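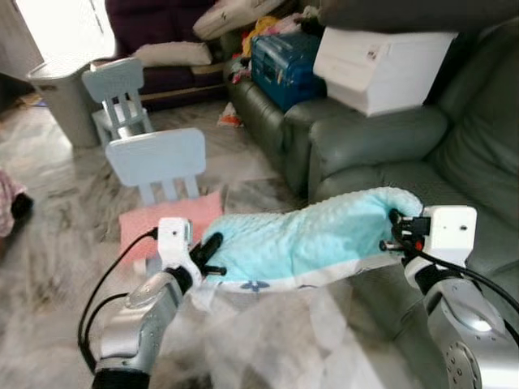 **Second arm for laundry and bedding work: buy now or wait?**

**skedlow_home** wrote:

Hello all. English is not my first language, so please be patient with my long sentences.

I am preparing the equipment plan for our small group in Skedlow. We work on household tasks, mostly soft things: blankets, towels, children's clothes. I must send the list before the end of July and I have one line which I cannot decide.

The question is how to divide the money between arms and grippers. Today we have one pair of arms, and each arm has its own gripper. The plan says a second pair. My feeling is that we should keep one pair, and put the money into better fingers, spare cables and a proper wrist camera for each side. But my colleague says that a second pair doubles the hours we can work, and fingers can always be bought later from the small budget.

What we have priced so far:

| Item | Quantity | Price each |
|---|---|---|
| Gavwood finger set, soft pad | 2 | 110 |
| Jardine wrist camera with mount | 2 | 742 |
| Cable set and strain relief | 1 | 500 |

The second pair of arms I don't write here, the offer is not final. It is much more than all of these together.

How did you decide in your own place?

---

**tinplate_otter** wrote:

Fingers and cables first. With blankets you will wear pads faster than you think. We went through 14 pads on one bedding project and the budget had a line for two. Plush is the worst for us, the fibers get into the pad texture and then the grip goes away slowly, so you blame the software for a week.

Is 500 for the cable set one arm or both?

---

**skedlow_home** wrote:

Both arms. It includes the sleeves and the clips. Now our cables hang in a loop outside the arm, and I am afraid of them each time we work close to furniture.

---

**morrow_lane** wrote:

I disagree with otter, and I think your colleague is right.

You write that fingers can be bought later from the small budget. This is exactly the point! Arms can't. If your place is like ours, a large purchase goes through one time in the year and if you miss it you wait. A 110 item you can buy on any Sunday with a card. So use the big request for the big thing and get the rest step by step.

---

**skedlow_home** wrote:

Thank you, this is a strong argument and I did not think about it in this way.

But let me explain what the work looks like, maybe it changes the answer. A large part of it is a blanket held by both grippers, stretched between them. For the next part one side must lift a fold and keep it while the other side finds the corner.

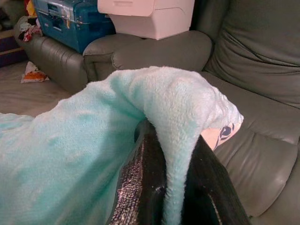

With plush fabric the fold is thick, and I cannot always tell from the head camera how much of it the finger really has. Sometimes there is a second thing under the blanket too, a piece of clothing for example, and from the top you miss it. From the wrist you have a chance to see it. So for me the 742 camera is not a luxury. The one we use now is on loan from the Flascombe group and goes back to them when the summer is finished.

If I buy the second pair and no cameras, I will have four arms and worse information from each of them.

---

**tinplate_otter** wrote:

Then the loan decides it for me. Losing a camera you already depend on is a step back, and it should be written in the request with this word, "replacement". In my experience replacements get approved more easily than new things.

---

**morrow_lane** wrote:

OK, I accept for the cameras. Not for the cables. 500 for sleeves and clips is too much. We made ours with braided sleeve from a hobby shop and hook-and-loop straps, and the arms still move as they should. Leave a bit of slack at the wrist joint and check it with the arm fully turned both ways before you fix the last strap.

Also please ask if the Jardine mount fits together with the Gavwood fingers. On our gripper the longer fingers covered the lower part of the camera view. We had to print a taller bracket, and this cost two weeks.

---

**pebblewick** wrote:

A different point: where do you work? If it is a living room with sofas and small chairs, a second pair needs a second area with clear floor, and somebody to put the things back between attempts. In our plan the arms were the easy part, and the hours of the person were missing completely. We had the second pair standing under a cover until the next budget.

---

**skedlow_home** wrote:

It is a living room, yes, and we don't have a second one. We also have only one person for the resetting. My colleague read your message over my shoulder and became quiet.

I will write it like this: two cameras as replacement, two finger sets plus a line for spare pads, sleeves by our own hands. The second pair goes in the request for next year together with the hours for one more person. I still have to ask Jardine about the mount, I will post their answer when it comes.

---

**morrow_lane** wrote:

I would still put the arms in this year and let them refuse it. But good luck, and please do post the answer on the mount, we have the same question for our left side.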